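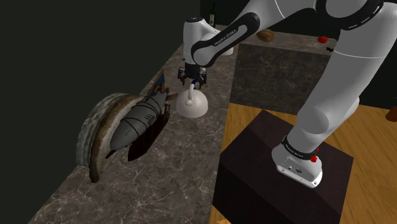 Kettle grasp in sim, and a garage full of questions

kettleandbolt
Original poster

Good evening all, and thank you again for the help with the wiring in September. I have been promising an update on the tea project for ages and I finally have something worth posting, so get comfortable, I do go on a bit.

For anyone who missed the first thread, I am building a small arm in my half of the garage that will one day pick up a kettle and pour a cup of tea for my mother, whose wrists are not what they were. The real arm is a long way off (two joints printed, the rest is a box of bearings and good intentions), so I have been doing the practice runs in simulation with the Franka model and its two-finger gripper. I built the kitchen out of whatever free models I could find, which is how a boat ended up on the counter with the bread and the bottle. My mother thinks it should stay.

The fingers are closed around the handle now and I am so pleased! It took me 319 tries to get the approach angle right. What I can't decide is what comes next. Do I work on the lift, or get the pour motion sorted with the kettle already in the air and come back to the lift later? I keep everything in a project called Zikel if anyone remembers the old folder.

marblecounter
Member

Oh, this is lovely, and tell your mother the boat has my vote too. I would do the lift first. The pour depends so much on how the kettle is hanging in the fingers that anything you tune before that will probably have to be tuned again. I say this as somebody who spent most of a winter on a beautiful watering can pour that fell to pieces the minute I let the arm pick up the can for itself.

One question – is your kettle full or empty in the sim? And did you give it a sensible weight, or is it still whatever came with the model?

kettleandbolt
Original poster

It's still whatever came with the model, and I am blushing a little. I opened the file just now and it says 400 grams, with no water at all. I'll weigh our real one tomorrow, empty and then filled for two cups.

oldpugh
Member

I'm going to be the grump here, and please take it kindly because I like this project a great deal. I think you are spending too long in the sim. Thin arched handle, smooth round body, two little metal fingers: the whole thing is going to want to swing as soon as it leaves the counter, and a simulator will be either far too forgiving about that or far too jumpy, depending on your contact settings. You could learn more in one afternoon with a cheap gripper clamped to a broom handle and your real kettle (cold water, please). We did that on the Pugh bench at our shared shop, years ago now, and I still think it was the best afternoon we had on the whole build.

marblecounter
Member

I don't agree, or not all the way. The broom handle will teach you about the grip, sure, but it won't tell you a thing about whether the elbow is going to run out of room halfway through the pour. Look how far the arm has to come over from the pedestal to get to that counter. I would much rather find out about the reach in software than with a kettle of water over my lap.

oldpugh
Member

Fair about the reach. I'll give you that one. I still say do both, and do the broom handle this month.

jirkard_fan
Member

Jumping in on the handle. At our shop we use the Jirkard pads, the soft ones with the groove down the middle, and they made a world of difference on mugs and a saucepan. A bare metal finger on a shiny handle only touches along a line or so, and the object pivots around it. With the groove the handle has somewhere to sit. You can fake it in the sim by adding a shallow V to the finger mesh and turning the friction up a little. Don't go wild with the friction, though. I had mine so high once that the saucepan stayed up with the gripper open!

Also, where is the pivot going to be when you tip? I'd pour by rotating slowly around the spout and letting the arm follow, with the wrist doing as little as it can get away with. Mine goes 5 degrees at a time with a short pause between, and it is dull to watch but the table stays dry.

kettleandbolt
Original poster

You are all so generous. I have read this twice over with my tea (poured by hand, alas).

So the plan as I have it is to weigh the kettle and fix the mass, put the V in the finger mesh, and then work on the lift. And yes, oldpugh, I will dig out the broom. There is a spare gripper from the Plurkasance kit in a drawer somewhere, if the mice haven't had the wires. I like the idea of going around the spout as well, I had been turning everything from the wrist and wondering why the numbers got so ugly near the end.

Does anyone have a favorite way of putting water in the sim? I've seen people use a pile of little balls, and it makes my old computer wheeze.

marblecounter
Member

Skip the balls for now. Make the kettle heavier, move the center of mass toward the spout as it tips, and see whether the grip holds. It isn't water but it will be close enough to tell you if the grip is hopeless. I'll look out my script for it and post it here after supper.

oldpugh
Member

Agreed with the above, for once. And check those wires before you plug anything in.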